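4. What people told us about their handles

I should say at the start of this section that I went into the interviews expecting to hear about food. The wider study, as set out in section 1, is about how people in shared houses end up cooking together or apart, and I had a long list of questions about shopping, budgets and who eats at what time of day. What I got, over and over, was pans. Which pan, whose pan, where the pan lives, and what happens when it gets put back the wrong way round. By the fourth house I had given up steering people away from it and simply let them talk.

So this section is about pans, and mostly about handles, and I hope the reader will bear with me.

4.1 The houses

We visited 6 shared houses, 4 of them in Wornitz and the other two out at Multach, where the rents are lower and the kitchens are (a bit unfairly) much bigger. Rosine Gilbert did the Multach visits with me and took far better notes than I did. Everyone filled in a short diary for the whole of February, which gave us 700 entries to read through. Some of these are a single word. One person wrote "soup" on nearly every line and I have grown very fond of them.

I coded the diaries by hand first and then again after a break, and where my two readings didn't agree I asked Rosine to decide. She usually picked the second one. The coding sheet is close to the one Mathias Prantl and I used in the Nandov pilot, with the column for washing-up split in two, as people kept telling us that washing and drying were quite separate jobs with quite separate grudges.

4.2 Which way does it point?

Of the 700 entries, 70 mention a handle in some form. I was delighted by this! It may not sound like a lot, but we never asked about handles, and a tenth of the diary entries is more than we got for recipes.

The complaints fall into a few loose groups. People who grew up with small children in the house turn handles inwards over the hob and get properly upset when others don't. People who cook fast like the handle out towards them, and say that an inward handle means reaching over something hot. One woman in Multach told us she could tell who had been in the kitchen before her just by looking at the angle of the milk pan, and her housemates, sitting right there, agreed that she probably could.

Then there is the matter of the worktop once the cooking is over. A pan taken off the hob has to go somewhere, and in most of our houses it went wherever there was a gap, with the handle left pointing at whoever came along next. The long-handled ones were the worst for this. I had a note in my own diary (I kept one too, it seemed only fair) about catching my sleeve on one while reaching for the tea.

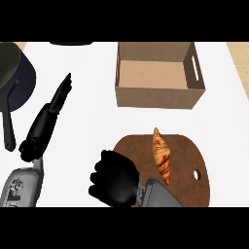 Figure 3. Saucepan on a white tabletop, handle towards the near left corner.

What surprised me was how rarely anyone said any of this out loud. In the interviews people would talk for ages about a pan, really warmly and in great detail, and then say no, they had never mentioned it to the others. They moved it back, or turned it, and waited to see if it would be turned again. Rosine calls this "arguing by pan" and I have pinched the phrase for the title of the next section.

The Rüegg house in Wornitz (it is named after the old shop downstairs) was the one exception. They had talked about it, at length, and had settled on handles to the left for everyone. Two of them were left-handed and the rest had been outvoted, or possibly just worn down. When I went back to collect the diaries the rule was still written up by the sink, though somebody had added a question mark

Last updated: February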